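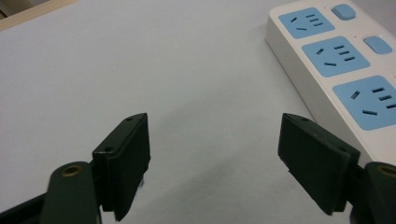 How often do the finger pads on a hand gripper need taking off? At our bench in Grekstead we do it every 400 grips, and sooner if a corner starts to look ragged.

Switch off whatever the gripper is plugged into and lay it on a pale surface, so a dropped screw shows up. Undo the screws on one pad at a time and keep them with that pad. Wipe the backing with a barely damp cloth – no solvent, it leaves the plastic tacky.

A worn edge can be dressed with fine wet and dry paper. Two or three strokes will do. If the corner has rounded over, fit a new pad. Ours come from Trasora in packs of 2 and take almost a fortnight.

Pivots next. Move each arm by hand through its full travel and feel for grit. Put one drop of light oil on the metal ring and wipe off the rest.

Refit the pads finger-tight, close the jaws on a sheet of paper, then tighten. Édgar Rivadeneyra at Grakthorpe does his with the jaws open and squares them by eye afterwards. I could never get that to work.

Keep the mains lead clear of the jaws when you test. Write the grip count on tape inside the lid of the case.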